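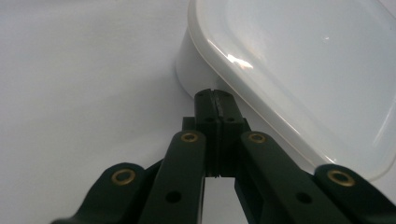
Closed fingertips at the edge of a lidded food container, lids table, Dranddale open day.

Dranddale Open Day Grasping Set

README, version 3

Contents
Summary
The day
How the recordings were made
What is in the folders
Fields
Labels
Known problems
Using the set
Credits

Summary

Clips of visitors trying everyday kitchen jobs with a hand-held gripper, recorded at the Dranddale robotics open day in November. There are 252 clips in this release. Most people who picked up the gripper had never held one before, and that is what makes the set such fun to look through! You get hesitant grasps, overconfident grasps, and a few lovely ones that our own team has been trying to copy ever since.

If you came to the open day and want to find your own turn, skip to "Finding your clips" near the bottom.

The day

We opened the doors at 10 in the morning and expected a quiet first hour. By half past there was a line out to the stairs. We had 69 visitors sign in at the gripper tables (more came through to watch), and nearly all of them stayed for a second turn when we let them.

Annapurna Kurup ran the short demonstration at the start of each session. She did the same job three times at different speeds, then handed the gripper straight to whoever was standing closest. That worked far better than the slides we had prepared, which we dropped before lunch.

The tables were:

lids: pushing, opening and closing plastic food containers
cups: upright, on their sides, and nested
cloths: folding a dish towel in half, then in half again
sorting: spoons and forks from a mixed pile into two trays
free table: visitors chose the object and the job

Lids was the busy one. It looks like nothing at all until you try to do it with two flat fingers, and then you understand why we keep coming back to it. People got very competitive. Murdo Haldane started keeping a list of best times on the whiteboard, and we had to ask him to stop when the clips began to get rushed (see Known problems).

How the recordings were made

The gripper is the Clotix hand-held model, with dark green plastic linkage arms and brass eyelets at the pivots. The camera rides on the tool and looks out over the fingers, so the fingertips stay near the middle of the picture while the table moves behind them. Visitors squeezed the handle to close the fingers.

Table tops at lids and cups were plain white. The cloths table had a gray mat. The free table had whatever we could find.

Each visitor did up to 5 turns per table. One turn is one clip. A clip starts when the host taps the start button and stops when the visitor says "done" or gives up, and giving up is fine! We kept those.

What is in the folders

clips/ one video file per turn
stills/ single pictures taken from the clips, for browsing
labels/ one text file per clip
notes/ what the table hosts wrote down on the day, typed up by Nest Beddoe
index.csv one line per clip

Fields in index.csv

clip_id: table name plus a running number
table: lids, cups, cloths, sorting, free
turn: 1 to 5
session: morning or afternoon
hand: left, right, both, unknown
outcome: done, partly, gave_up
host: initials of the table host

We do not record names, ages or anything else about visitors. The number on your sign-in card was used to group turns and is not in the release.

Labels

Two of us labeled every clip separately and then sat down together over the ones where we disagreed. Most arguments were over "partly". We settled on this: if the host would have to touch the object to finish the job, it is partly. A lid pressed down on three corners is partly. A towel folded in half but crooked is done.

Contact is labeled by the first moment the fingertips meet the object. On white containers against the white table this is hard to judge from the video, especially with light bouncing off a lid rim. When we could not tell touching from nearly touching, the contact field says unsure. Please leave those as they are.

Known problems

The afternoon lids clips are faster and messier than the morning ones (the whiteboard, again).

Shadows on the white tables shift during the day.

Part of an object often goes out of view when the gripper is close to it. Large containers are the worst for this.

The hand field is unknown for most of the cloths table. Angus Rankin was hosting that one alone and had his own hands full.

Sound was removed from every clip.

Using the set

Good for: studying how beginners approach a grasp, practice with labeling, teaching, and small experiments on spotting contact.

Less good for: training anything that has to work outside a tidy table. The range of objects is narrow and the light is indoor light throughout.

We would love to hear what you make with it. The Ackroyd teaching group has already turned the sorting clips into a class exercise, and their students found two labeling mistakes, both fixed in version 3.

Finding your clips

Bring or send us your sign-in card number and the table you were at. Lachlan Baxter keeps the list and can look up your turns. If you would like them removed, tell him and they will be left out of the next version.

Credits

Demonstrations: Annapurna Kurup
Table hosts: Angus Rankin, Murdo Haldane, Nest Beddoe
Recording and index: Lachlan Baxter
Room and tables: Kalent

Thank you to everyone who came, and especially to the visitors who stayed past closing to finish the towels.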